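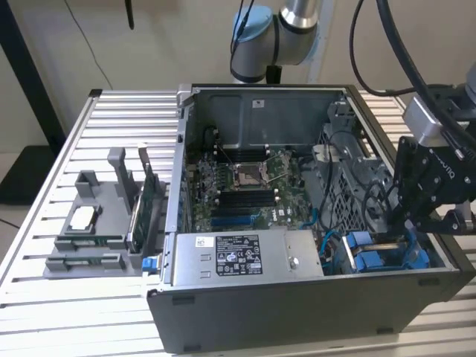
clumgate-station

Control + perception stack for the PC assembly cell. One arm, one gripper, one wrist camera, one fixed camera, a parts tray, a tower on its side. This repo is the software only. CAD for the tray lives in urkholm-fixtures, ask if you can't see it.

Last real edit of this file: Sunday, April 11, 2021. If something below disagrees with the code, trust the code and fix the file.

Status

Works: board registration, tray pick, memory insert, card insert.
Works on a good day: drive caddy pull.
Not started: CPU. Socket detector exists and can tell lever up from lever down, nothing uses it yet.

Layout

espinoza/ is the planner. Used to be its own repo, history got squashed when it moved in, sorry.
arkine/ is the perception package. Fixed cam + wrist cam, pose estimates, slot finder.
drivers/ has thin wrappers for arm and gripper. Do not put logic in here.
tasks/ is one yaml per task, one python file per skill.
tools/ is calibration, log replay, the viewer.
config/ is per-station. Copy station_default.yaml, don't edit it in place.

Install

Ubuntu 20.04, Python 3.8. Other versions untested.

make deps
make build
make check

make check runs offline on recorded data, no arm needed. Takes a while the first time, it pulls the replay set.

Running a task

1. Power up arm, release brakes, gripper activation from the pendant.
2. tools/calib_check. Has to come back green. If yellow run calib_full, if red look at the wrist camera mount first.
3. Put the tray on its stops. Memory modules flat in the low slots, card upright in the end slot.
4. Side panel off, tower on its side, inside facing up.
5. run_task tasks/mem_insert.yaml --station yours

Add --dry to plan without moving. Add --step to confirm every segment by hand, please use this on any new chassis.

Perception notes

Registration goes off the motherboard, not the case. Case edges looked like the obvious choice but the sheet metal flexes and the reflections off the power supply made a mess of the fit. Slot finder then works in the board frame.

Empty slots only. A half filled bank confuses it, see known problems.

Wrist cam is used for the last bit of the approach. Exposure is locked, value in config. Leave auto exposure OFF, it hunts when the fingers come into view.

The perforated metal on the drive cage gives garbage depth. There's a mask for it (arkine/masks/cage.png), regenerate if you change chassis.

Planning notes

Collision model = box for the shell, box for the power supply, box for the cage, padded. Cables are not modelled. At all. The arm's own cables neither, so there's a wrist rotation limit in config to keep them from wrapping. Don't raise it.

Approach is always straight down in the board frame. Insert is force guarded, stops on limit or depth, whichever first. Limits are per task in the yaml. On a stop it backs off, shifts a little, tries again, then gives up and parks.

Replay set

719 logged runs
568 memory insert
117 card insert
rest is caddy pulls and odds and ends

Each run has joint states, gripper state, wrist force, both camera streams, the plan and the final result flag. Result flag is set by the operator, so treat it as a label with some noise in it. Runs numbered under 305 were logged before the clock fix and the wrist cam lags the joints. tools/resync handles most of them. Don't train anything time-sensitive on those without checking.

Known problems

- slot finder picks the wrong bank sometimes when the board has two banks. Set bank: explicitly in the yaml.
- gripper driver drops the first command after activation. Send it twice. yes really
- blue SATA cables near the cage get taken for a caddy handle, both blue. Color threshold is a stopgap, needs a proper detector.
- viewer crashes if you close it while a replay is runing. Harmless.
- planner timeout is reported as "no path". Not the same thing, needs splitting.
- card pick is fussy about the bracket. If the card leans in its slot the grasp is off, straighten it and rerun.

TODO

- cable detection, even a crude one
- CPU socket skill
- move force limits out of the task yamls into one place
- second chassis model, planned for July
- write tests for espinoza/retime.py before anybody touches it agian

Contributing

Branch, run make check, open a PR. If it changes motion attach a --dry plan and a log from the Clumgate station. No direct pushes to main, config included.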